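Ticket: Venex hooded rain jacket, size 16, listing keeps ending itself
Status: open, again

Listed the jacket at 9am with the Rokberg courier option. By noon it had "sold out", which was news to me and to the jacket. Relisted, same result. Support suggested clearing my cookies, so I did, and lost my saved postage rates as well.

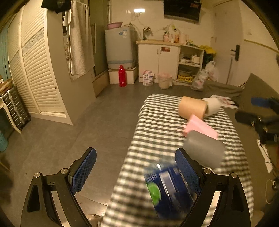
Second reply from support says the stock field reads 1,000 and the limit is 300. I typed 1. Changed it by hand, saved, and it went back to 1,000 – ambitious for one jacket. The packing table with the checked cloth is ready whenever the website is. Please reset the field at your end.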